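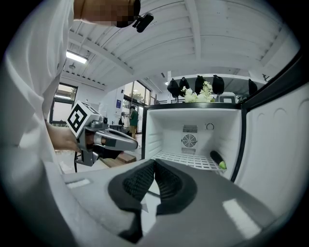
Why does the pose track jump when the marker cube turns side-on?

Because the solver has only one face left to work with then, and a single small square seen at a steep angle has two poses that fit nearly as well. It flips between them. Keep the previous pose as a prior and reject the flip.

That's the short version, sorry, running between things. Longer below.

On 12th February Arne Weidemann wrote:
> Replayed the fridge set through Trirkness again, same config as
> in July. Left gripper fine. Right one snaps by 28 degrees
> for 2 frames then comes back. Planner downstream obviously
> hates it. Is this calibration or is it the tracker?

Tracker. Calibration error would be a steady offset, not a snap. Things to try, in this order:

-- turn on both_solutions in the Jollier config, it logs the second candidate with its reprojection error. If the two are close thats your answer

-- gate on angular velocity. I use 900 deg/s, anything over gets dropped and interpolated. Max gap 5 frames, after that mark it lost

-- dont smooth before gating!! Smears the bad pose into the good ones

Thomas branch has the gate already, not merged, tests are failing on the Andside box for some unrealted reason. Cherry-pick the last commit only.

Can you send the log for one bad segment? Raw, before the resample step. Will look tonight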